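Brarkwood Robotics Open Day

The Brarkwood Robotics Open Day is a yearly public event held each October at the Willance Works, a former thread mill in the town of Brarkwood. It opened as a single afternoon of talks and has grown into one of the liveliest robotics events in the region, drawing 3,719 visitors in its most recent season. Its best-loved feature is the simulation hall, where block handling by a robot gripper is demonstrated in a computer-rendered world.

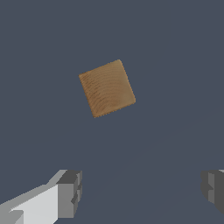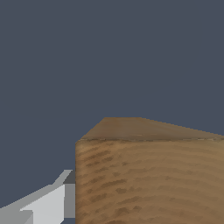
Wooden block and gripper in simulation.

Simulation hall

The hall occupies the old carding room on the ground floor and runs from 10 a.m. until the doors close. Demonstrators use Bridenach, a simulator written at the Works, and show it on a wall screen large enough to be followed from the back benches. Visitors may take over the controls for a turn, and the line for this is often the longest in the building.

Picking up a block sounds like a small thing, and part of the fun of the demonstration is finding out how much goes into it! The hand has to be lined up with the sides of the block, brought down to the right height and closed without knocking the block away. Demonstrators like to change one setting at a time – friction first, then the weight of the block – and let the audience guess what the next attempt will do. A full session is made up of 61 attempts, including the ones that go wrong, which usually get the loudest cheers.

Munasinghe Lecture

The day ends at 5 p.m. with the Munasinghe Lecture, given in the upstairs loft. The loft seats 308, and the lecture is also played over speakers in the yard. Past subjects have included grasp planning, contact modeling and the long history of toy blocks in robot research.

Access

Entry is free. The Works is a short walk uphill from Brarkwood station, and the yard entrance on the canal side has no steps. The simulation hall stays open during the lecture.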